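Robotics Club Forum > Student Projects > Bed-making challenge, 90 percent?

nolte_r
Team Jumlow's August report claims 90 percent on the sheet task. Has anyone seen the raw log? I get 71 when I count the runs they dropped.

trevaskis
They dropped five for dead batteries. That's in the rules.

nolte_r
The rules say dropped runs get repeated. I can't find the repeats.

bsikora
I'm on the team. The repeats are in the second log, which Araceli is uploading tonight. You could have asked us first.

nolte_r
I did, twice. And it's still one sheet on one bed. I'd want a second bed before I believed any number.

trevaskis
It's a student project, Rainer. They have one bed.

bsikora
We know it's one bed. Same green sheet, same wall, grippers starting low and open on both sides.
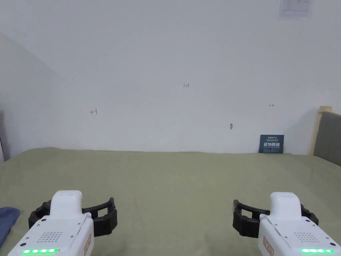 I'd rather have a fair number for one setup than a mushy one for three. If the second log doesn't add up – fine, we'll change the report.

nolte_r
OK. I'll recount when it's up. Still not buying 90.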